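Chapter 6

The Desk as a Place to Eat 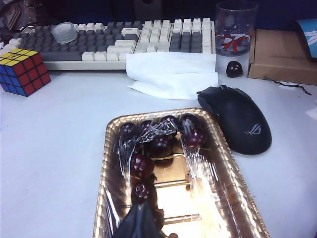
Most advice on desks assumes that work happens at them and that everything else is an intrusion. The intrusion has a name in the trade literature, "non-task material," and it covers food, drink, tissues, toys, mail, chargers and anything else a consultant would like to see in a drawer. This chapter looks at how well that idea holds up. The short version is that it holds up badly for some things and rather well for others, and that the people who sell desk accessories have had little interest in telling the two apart.

A fair place to begin is with fruit. Suppose a person working from home sets a tray of cherries in front of the keyboard. On the usual account this is a mistake three times over: the food is near the equipment, the hands will move between the two, and the tray takes up the strip of desk where the forearms are supposed to rest. The first two points are about dirt. The third is about space. They are often run together, and students should get into the habit of pulling them apart, as they call for different evidence and have different cures.

6.1 What the clear-desk rule claims

The clear-desk rule in its strong form says that a worker performs better when the only objects within reach are those needed for the current task. You will meet it in office manuals, in moving guides, in the leaflets that come with storage boxes, and in a good many textbooks older than this one. It is usually stated without a source. When a source is given, it tends to be another manual.

Trace the chain back far enough and you generally arrive at one of two places. The first is office security. Papers were to be locked away at night so that cleaners and visitors could not read them. This was a sensible rule with a sensible purpose, and it had nothing to say about a coffee cup. The second is factory layout, where a bench worker repeating one motion all day does gain from having nothing in the way of that motion. A desk worker repeats few motions all day apart from typing, and typing happens on top of the keyboard. Objects behind it are in the way of very little.

The rule was then carried into the home, where neither reason applies with much force, and it picked up a moral tone on the way. A clear desk became a sign of a clear head. We know of no good way to test that statement, and the reader may notice that those who make it seldom propose one.

6.2 The Vernham diaries

In January, Firouzeh Kazemi asked 93 people in Vernham who worked at home at least part of the week to keep a desk diary. They wrote down what was on the desk when they sat down, what was on it when they got up, and what they had moved in between. No one was told to tidy or not to tidy. The diaries were collected after two weeks, and 6 were set aside as unreadable or plainly filled in at one sitting.

The results are modest, and we would ask you to keep them that way when you quote them. People with more objects on the desk did report moving things more often. They did not report finishing less. Among those who ate at the desk, nearly all had settled on a fixed spot for food, and most put it in front of the keyboard or to the side of the mouse hand. Very few put food behind the keyboard. Kazemi's explanation is a plain one: reaching over the keys with something wet or crumbly feels risky, and people avoid it without being told.

There is a weakness here that the published summary passes over. A diary records what a person thinks is worth writing down. A cup is worth writing down on the first day and has become part of the furniture by the fourth. Toys suffer the same fate. One diary from Vernham lists a puzzle cube on its opening page and never again, and we have no means of knowing if the cube left the desk or only the diary.

6.3 Reach, and what lives inside it

It helps to divide the desk into zones by reach. The near zone is what the hands can touch with the elbows at the sides. The middle zone takes a straight arm. The far zone takes a lean. These are rough regions, different for every body and every chair, and the crisp curved lines printed in some guides give them an exactness they do not deserve.

On a desk with a full-size keyboard, the near zone is mostly keyboard. What is left is the strip in front of it and a patch at each end. This is expensive ground. The ordinary objects of a working day compete for it: something to drink from, something to wipe with, something to fiddle with, something to eat. The losers move outward or climb on top of things. A small item laid on keys that are rarely pressed is a common sight, and so is a tissue left half on the keyboard and half on the desk. Manuals treat both as bad habits. They may equally be read as evidence that the near zone is too small for what is asked of it, and that the owner has made a quick decision about which keys can be spared.

We lean toward the second reading, with a caution. It is easy to find a clever reason behind any mess once you have gone looking for one. Some things are on the keyboard because the phone rang.

6.4 Wet hands, dry keys

The dirt argument deserves more respect than the space argument. Fruit juice is sticky, sugar stays behind when the water has gone, and keyboards have gaps. A person who eats and types by turns will transfer something. How much, and whether it matters, depends on the food, on the wiping, and on the keyboard.

Cherries are an interesting case. Each one comes in a whole skin, many come with a stem to hold, and until the first bite the fingers stay fairly clean. The trouble comes with the stone. It has to leave the mouth and go somewhere, and by then it is wet. A desk eater who has planned for the cherries and forgotten the stones will use a tissue, the edge of the tray, or the lid of something. Compare grapes, which leave almost nothing behind, or a peach, which no sensible person eats over a keyboard twice.

From this we can draw a better test than "no food at the desk." Ask what the food leaves behind and where that will go. A second small dish for waste does more good than a ban, and a tissue within reach does more good than a spray bottle in the kitchen. Neither claim rests on a study. Both rest on the observation that people use what is near them, which the diaries do support.

Drinks are another matter, and here the manuals are closer to right. A spilled cup travels. A tall, narrow cup tips more readily than a short, wide one of the same weight, and a cup without a lid empties itself when it goes. Sebastián Toledo, who repaired office equipment in Vernham for many years before he taught on this course, kept a log of keyboards brought to his bench. Of 197 with damage he could put a cause to, liquid accounted for most, and crumbs for very few. It was a log of broken keyboards, of course. The ones that survived a spill, or were thrown out, never reached him.

6.5 The accessories problem

Wherever a rule is widely believed, something will be sold to help people follow it. The Prisex desk riser promises to "give back" the space under a monitor. The Moradi tray has a raised lip and a compartment for snacks. The Velell organizer has slots for pens that most of its buyers do not own.

We tried all three in the teaching room. The riser did make a shelf, and within days the shelf was full. The tray kept food in one place, as would any tray, including the kind that food comes in. The organizer took up more of the desk than the things it held had done when they were loose. None of this makes them bad products. It does suggest that a container moves clutter more reliably than it removes it – a point worth remembering when you are asked to recommend one to somebody who is paying for your opinion.

6.6 Before you read on

The rest of the chapter takes up lighting, cable runs and the shared family desk. You will need notes from your own desk for the exercise in 6.9, so begin them now.

At the end of a normal working session, before you tidy, write down everything within a straight arm's reach. Mark each item with the last time you touched it, as well as you can remember. Then put the list away and do not look at it until you have made a second one on another day. Include the tissues. Include anything resting on top of something else, and say what it rests on. If you ate, say where the food stood and what became of the scraps.

Students often clean up before the first list, out of politeness to the reader. Please don't. A list of a tidy desk is of no use for 6.9, and your instructor has seen worse.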